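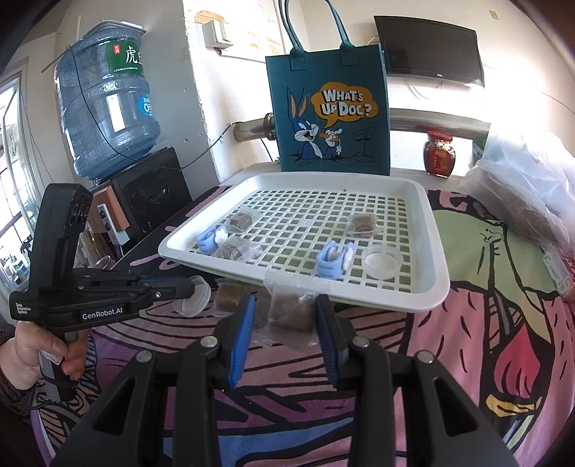

Stolturcombe Allotment and Garden Society
Minutes of the general meeting, 1/20/22

Present: Despina Sandu (chair), Gilang Tjoa, Retno Chin, Yusri Subramaniam, Svenja Stüber (minutes). Eleven other plot holders attended. The sign-in sheet is with the secretary.

1. Minutes of the last meeting
Approved with one correction. Retno did not "welcome" the new lock on the lower gate. She said she would wait and see if it froze, and it has.

2. Water
Gilang presented the offer from Flusby for a timed watering system on the lower plots. The brochure says members will save a third of their water. Yusri asked a third of what, given that the lower plots have never had a meter. Gilang said the figure came from the salesman. Yusri asked if the salesman had seen the plots. He had seen a map.

Retno pointed out that the last timed system ran all through a wet week and flooded the bean rows. Gilang said the new one has a rain sensor. Retno said the old one had a rain sensor too.

Gilang feels the meeting is being unfair to the product and asked for that to be recorded. He would like a trial on 2 plots before anyone makes up their mind. The chair said a trial was fine as long as somebody reads a meter before and after, and that means buying a meter first. Agreed. Gilang to get a price for the meter. No money to go to Flusby until then.

3. Compost
Svenja reported on the bagged compost from Santoso. The bags are marked peat free. Several members found lumps of plastic in theirs, and one found most of a plant label. Santoso has offered 10 bags at no charge. Svenja thinks this is a poor answer, as it is the same compost. Despina would take the bags and sieve them. After some discussion it was left to the chair to write back and ask where the material comes from. Yusri does not expect a reply.

The shared heap by the north fence is still being used for things that will not rot. Another sign was proposed. There are already signs. No decision.

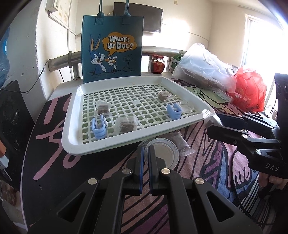 4. Plot fees
The proposal is to raise the yearly fee for a full plot from $32, with the new amount to be set at the spring meeting. Retno asked what the extra money is for. The chair said repairs. Retno asked which repairs, and whether this included the shed roof that was paid for last September and still lets in rain over the mower. The chair agreed that the roof had not gone well.

Yusri said he would vote for a higher fee when he sees a list of jobs with prices next to them, and not before. There was general support for this. Despina to draw up the list. Half plots were raised from the floor and will be dealt with at the same time.

5. Seed order
The group order through Astix needs to reach $200 to get the discount. We were short of it when the meeting opened. Members were reminded not to pad the order with things they won't plant, as happened with the celeriac. Svenja asked whether the discount is worth having at all now that Astix charges for delivery. She will work it out both ways and send the result around. Anyone still wanting onion sets should tell her by the end of the month.

6. Rabbits
Gilang has read that rabbits dislike the smell of human hair and offered to bring some from his sister's salon. Retno tried this on her old plot and the rabbits ate through it to get to the lettuce. Gilang may try it on his own plot. Wire remains the advice for everyone else.

7. Any other business
The wheelbarrow with the good tire is missing again. Would whoever has it please put it back.

Yusri asked if the meetings could start on time. The chair said this one had. Yusri said it had not.

The spring meeting will be held in the same room. Date to be sent out with the fee proposal.

Action points
Gilang: price for water meter.
Despina: letter to Santoso, list of repairs with prices.
Svenja: seed order costs with and without the discount.
Retno: look at the lower gate lock, and take pictures this time.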